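3/4/26
By Gwendolyn Thibodeaux

How Dovport Kept Time: my local history project report

I picked the town clock for this project pretty much because I walk under it every day and it's always wrong. Four minutes slow in October, six minutes slow now. I figured somebody must have written down why, and that turned into a whole semester of sitting in the Drenville library with a box of old newspapers (I loved it, by the way, even the dusty parts).

So, the basics. Dovport didn't have a public clock at all until the ferry company paid for one. Before that people went by the mill whistle, and the mill whistle went by whatever the foreman's watch said. The Steltside ferry ran on its own time, which was usually a little ahead, and there are 30 letters in the paper from people who missed it. I read every one. My favorite is from a man who missed the same boat on two Fridays in a row and wanted his nickel back both times!

The clock has 467 steps' worth of complaints attached to it too, if you believe the man who had to climb up and wind it. I climbed the tower myself and got 146, so either he was counting the whole week or he wanted a raise.

What I hadn't understood before this was how much of a clock is just gears. One wheel turns another, and how many teeth each one has decides how fast the next one goes. Change one wheel and the whole town is late for supper.
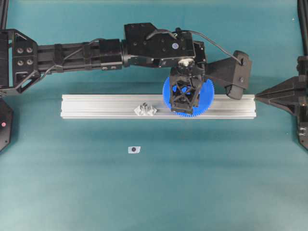
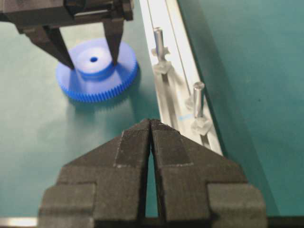
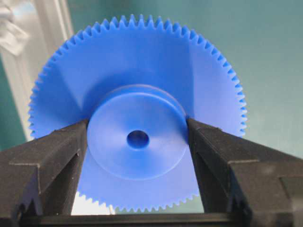 Spur gears have their teeth around the outside rim, like the blue plastic one in the picture just over this line. 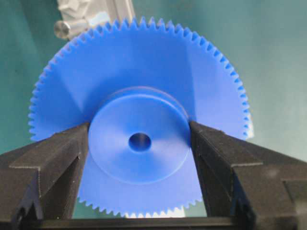

Back to the ferry problem. The company and the mill finally sat down together at the Tran boarding house and agreed to go by the tower, and the paper printed the agreement on the front page next to an ad for shoe polish. It lasted 2 winters. Then the mill got a new foreman and he went right back to his watch, and the letters started up again.

I wanted to find out when the clock first ran slow, and I only sort of managed it. The earliest mention I found is a joke in the school column about kids blaming the tower for being tardy. After that it comes up all the time. One repair bill says "adjusted" and nothing else - not what was adjusted, not how much. I spent a whole afternoon hoping there was a second page.

If I did this over, I'd start with the repair bills and read the letters later. The letters are more fun but they repeat a lot, and I ran out of time before I got through the last folder. It's still sitting at the library with my sticky note on it.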